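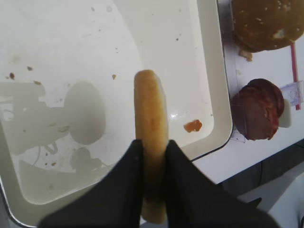
Jornent Sandwich Cell: Fault FAQ

What does fault 188 mean?
The fingers reached their commanded force, but the measured gap did not match the item in the recipe. The arm stops and holds its grip. It does not release on its own.

Why does it trip more often on patties than on buns?
A patty has a rough, glistening surface and can creep under load. If the measured gap drifts by more than 2 mm during the lift, the controller treats it as a slip. Lower the lift speed before you touch the force setting. 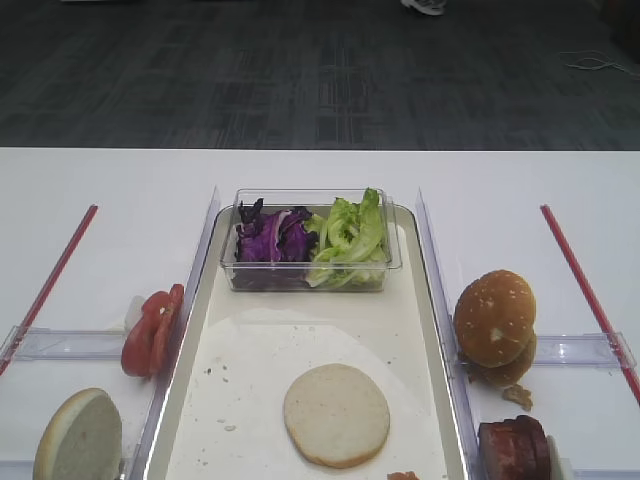 Can I reach in and take the item out?
Only after pressing the stop and waiting 5 seconds for the status light to go solid. In April an operator at the Dalgleish site reached in during a retry and had a finger pinched. Retries are now off by default in Noris software version 6.

Do crumbs matter?
Yes. Residue on the finger pads changes the gap reading. Wipe the pads and run the zero routine after every fault, even if they look clean.
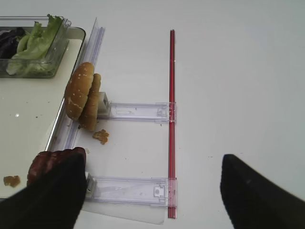 The fault comes back right after reset. What next?
Check the finger cable at the wrist for a loose connector. If it is seated, save the log before powering down, as the buffer is lost at shutdown, and send it to Beca Foulkes at Clernon support.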